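3.2 Obituary coverage and the stud owners

Coding was done by both authors, working apart, then compared. 300 obituaries of racehorse owners, breeders and stud managers, taken from the racing pages of three weekly papers. Where we disagreed (69 cases) the item was read again by Lleucu Penry, who had not seen the first codes. Most disputes were over what counts as a mention of family - a widow named in the last line, say, with nothing else said of her.

Main result first. Horses get more space than people. 71 percent of items name a winning horse before they name a husband, wife or child. Figure 4 gives the split by decade. The pattern is strongest for stud managers, weaker for owners with a title, who tend to get their school and regiment up top instead.
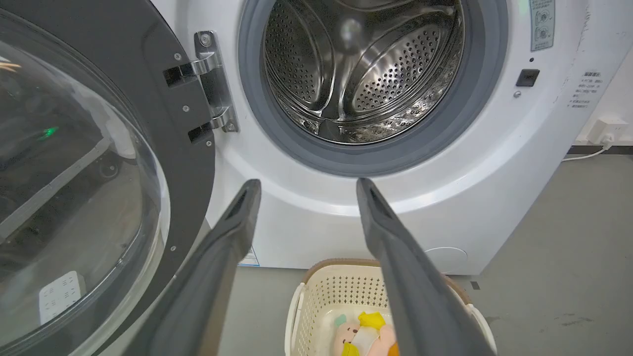 Royal links are a seperate matter. When the person had worked for or advised a member of a royal family, that link sits in the headline nearly every time, even where the job was short or part-time. McIntyre's earlier coding of the Bisesier papers found the same thing for trainers. We did not expect it to hold for grooms. It does, though the group is small and we would not lean on it.

Length next. Items under 3000 characters almost never quote a friend or coworker. Longer ones do, and the quotes are close to stock: "a fine judge of a horse", "always had time for for the lads". The Tastwood pieces are the odd ones out here, mostly written by family and sent in.

Two limits. Women are badly under-counted, partly because several who ran studs were written up under a husband's name (see the MacDonald case, section 4.1). And the Plarkov index stops short of the last few years, so recent items were found by hand. Index last checked 4 May 2020.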